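Notes on Working Outdoors: The Second Season at Dendcombe
24th September

With the season drawing to a close, I should like to set down what has been learned from a second summer of moving part of my working day out of the office and into the courtyard at Dendcombe. Readers who followed the earlier posts will recall that the arrangement began as a trial among the tenants of the building. It has since become a regular practice, and the building manager, Leanne Catterall, has asked that those of us who take part keep a written record of it. What follows is my own contribution and does not represent the views of the other tenants.

The rules remain short. A place outside may be reserved for 2 hours at a time. Telephone calls are to be taken on the far side of the planting beds. Food is permitted, and anything left behind is brought to the front desk at the end of the day. Roy Bainbridge proposed in the spring that reservations be dropped altogether, and the matter was discussed at some length. I was in favor of keeping them. A person who has carried a day's papers down two flights of stairs ought to be certain of a seat.

My own work is the editing of technical manuals, at present a long one for Arkell that runs to 2,000 entries in its index alone. Work of this kind is often said to require silence. I have found that it requires freedom from interruption, and the courtyard offers more of that than my desk does. Colleagues who would stop at an open door will seldom walk across a courtyard to ask a small question. They send a note, and the note can wait until the page is finished.

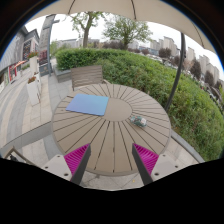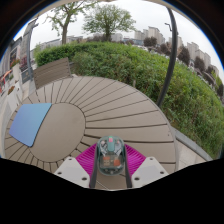
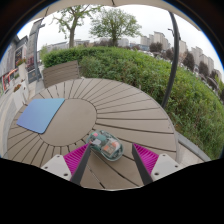
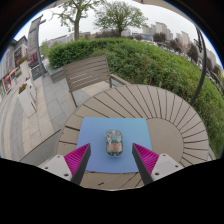
The round table in the courtyard.

Surface and shade have been the two practical concerns this year, and I gave both too little thought at the start. Shade moves, and a place that is comfortable at nine may be unusable by noon. I now reserve the early session and return indoors before lunch. The surface took longer to settle. A slatted top is pleasant to sit at, but a mouse does not travel evenly across the gaps, so a blue pad stays down on the left side, reaching over the plain disc at the center. Pencils must be watched for the same reason. Alfie Hollis lost two in one morning and has since changed to a pen with a clip.

The weather has been kinder than expected. I kept a log through the summer and recorded 18 mornings outside, against 14 in the first season. The difference owes something to a dry spell and something to my having bought a better hat. Wind was a greater obstacle than rain. Rain settles the question at once, while wind allows a person to begin, spread out the proofs and then spend the next hour holding them down. I have taken to bringing only the chapter in hand, clipped to a board, and leaving the rest upstairs.

Lacey Bickerstaff has raised the question of screens. Hers is difficult to read in full sun, and she has asked whether a fixed awning might be considered. I support the request, provided that the open side toward the garden is kept as it is - the view is a large part of the benefit. Callum Treloar has agreed to obtain prices, and the tenants will meet in October to review them.

I expect to continue outside for as long as the mornings allow. The Arkell index is complete to the letter R, and the remaining entries will most likely be finished indoors.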